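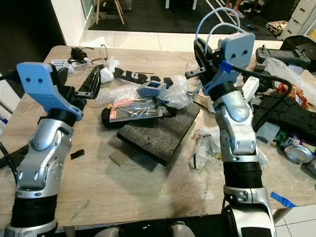

*Two robot arms over a worktable, with bubble wrap, a foam pad and a packet of screws between them.*

16 January 2018

**Zalach adopts bench rules for two-arm robots**

The Zalach laboratory has adopted a written code of practice for work with two-arm robots at shared tables. The code applies to all staff, students and visiting researchers, and takes the place of the separate notices previously issued by each group.

Under the code, an operator must have a clear view of both arms and keep a stop control within reach whenever the motors are powered. People other than the operator must stay outside the marked area. Cables at the wrist are to be secured and checked before each session, and any change to a gripper or its mount must be entered in the equipment log.

Mixed and untidy work surfaces remain permitted. Loose hardware, packaging and soft items may be used in sorting and handling tasks, provided that the operator records the type of material and limits arm speed for the first 3 runs.

The text was prepared by Bergþóra Baldursdóttir and reviewed by Todor Shehu of Stestura, whose comments led to a shorter section on training. New operators will complete 4 supervised sessions before working alone.

Groups have until September to bring their log sheets into line with the code. Printed copies are available from the laboratory office, and questions on its use should be sent to the safety desk.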